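Is a dividend yield of 9% ever worth trusting? (small company, own money)

Asked by Yi-an Hwang

I have 900 shares in a small furniture maker called Flakadell, bought over 3 years through my ordinary dealing account. The payout has stayed the same while the price has slid, so the yield now looks enormous. The annual report keeps saying the dividend is "well supported". Supported by what? I can't find anything in the cash flow pages that covers it, and my broker's app just puts a green tick next to it. Should I take the tick seriously?

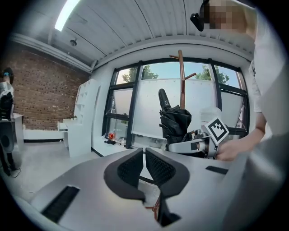 Stefaniia Tymoshchuk replied:

I'd ignore the tick. A high yield is usually the market telling you it expects a cut, and the app works from last year's payout, so it will be the last to notice. Look at what the firm earns from the things it sells. If a wooden coat rack like that one, a tall brown pole with a couple of angled hooks and thin legs, leaves the works at a price that barely covers timber and wages, no paragraph from the chairman will turn it into a dividend. Take cash from operations, knock off what they spend on equipment, and compare what remains with the dividend bill. I did this with Jaltov before they cut and the gap had been sitting there for two reports running.

Also check the debt note. Borrowing to pay shareholders can go on for quite a while – longer than you'd think – and it looks fine right up to the renewal of the loan.
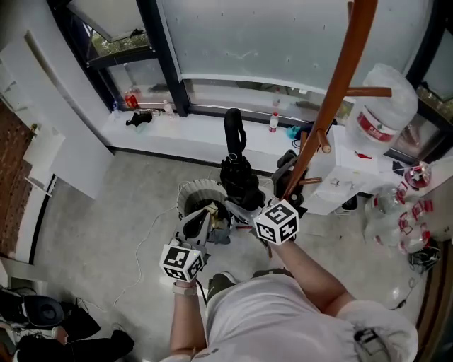

Does a long record of never cutting the dividend count for anything?

It counts for a little. It tells you the board hates cutting, which may also mean they leave it too late. Wekon had a lovely record.

Han-gyeol Seok replied:

just sell, 9% is a trap every time. I lost 200 quid on one of these and never looked back

Stefaniia Tymoshchuk replied:

"Every time" is too strong. Some of them are merely unloved. But I'd want to see the cash before I believed it, and I wouldn't put more than a small slice of my savings on finding out. The half-year figures should be out in August, so the sums can be done again then. Read the notes before the summary on page 30 or wherever they've put the nice graphs.
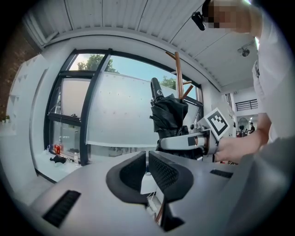

Silvia Ševčík wondered whether any of this matters if the shares are held for income and the price is left alone. Her view was that a paper loss isn't a loss while the payments keep arriving. I don't buy it, but she's right that selling costs money too, and the dealing charge on a small holding can eat a fair bit of whatever is left.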